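The Laundry Record

In November the Herthorpe Institute directed its night staff to gather examples for Wusow, a system that was to learn the handling of clothes. The quota was 2,508 accepted runs. Tania Marikar was appointed recorder and sat beside the machine with the register.

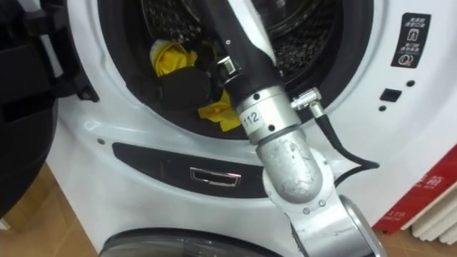 Igor Jireš wrote in the margin of the register that a run in which the operator hesitated ought to be kept, as hesitation was also a thing to be learned. Miss Marikar did not reply. The rules allowed up to 20 seconds of delay, and she applied them.

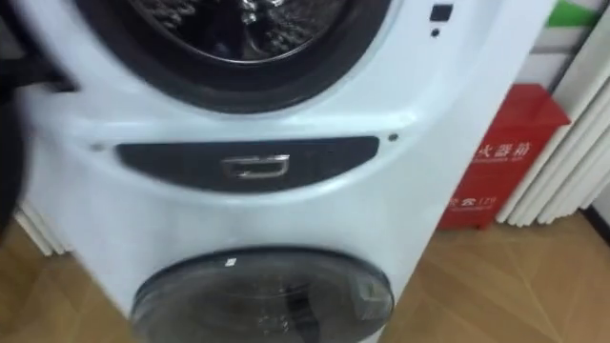 At two in the morning she struck out a run for the first time. The arm had paused above the drum for longer than the rules permitted, and then had gone on correctly. 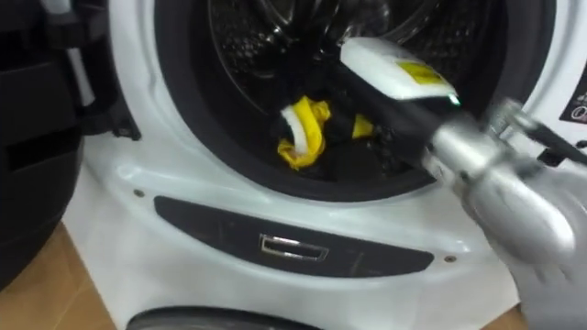
She read the entry again and found that she could not name the fault. Under "Cause" she wrote "Thought," then crossed it out.
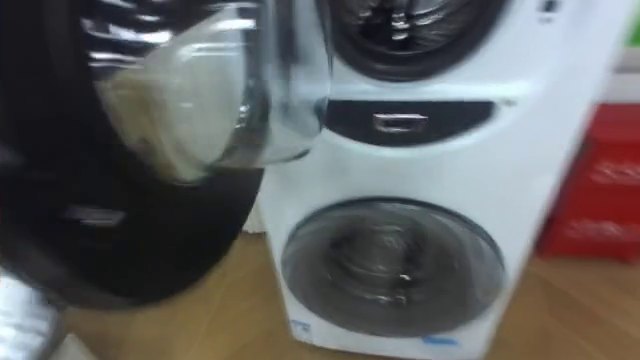
Miss Marikar submitted the register at six. Beneath her signature she had added a request that the struck run be restored. She waited by the stacked unit, beside the open upper door with its bulging glass, until the reply came down. It read: "Granted. Kindly state the cause."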